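Play food

Play food is a class of toy made in the shape of fruit, vegetables, bread and other groceries, used mainly in pretend cooking and shopping games. Vegetables are among the most common subjects, as their outlines are simple and easily recognised.

Materials and form

Most modern pieces are moulded in plastic, either blown hollow or filled with foam. Older sets were turned in wood or sewn from felt. Surface detail varies by type: root vegetables are given shallow creases, cucumbers a bumpy skin, and carrots may carry a separate leafy top pushed into the shoulder. Leaves are the part most often lost.

Toy vegetables with a light wooden board 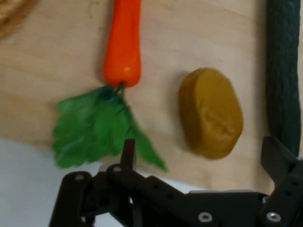
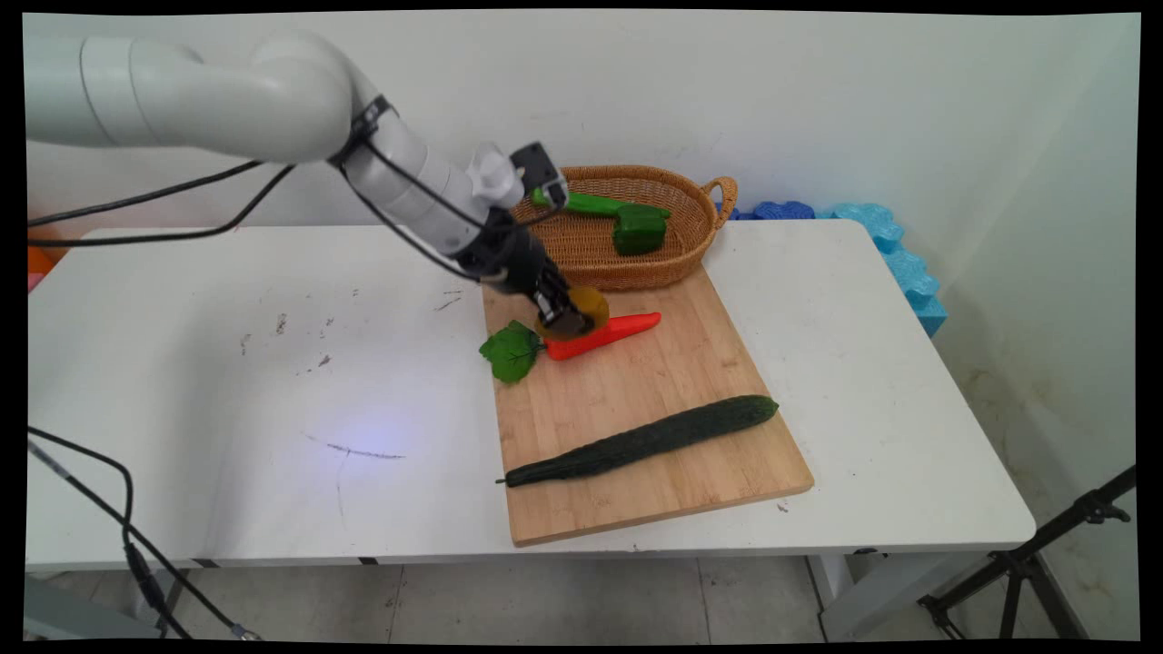
Sets are graded by scale. Life-size pieces suit shop displays and teaching kitchens, while reduced ones are sold for nursery use. The Bresen range, drawn up by Zofia Rutkowska, was issued in both scales — the larger potato weighed 200 g and the smaller considerably less.

Storage

Pieces are usually kept in a shallow basket or crate. Hollow items should not be stacked under heavier ones, as thin walls dent and do not always recover. Foam-filled pieces are wiped with a damp cloth and are not immersed.

See also: Toy kitchen; Wax fruit; Shop display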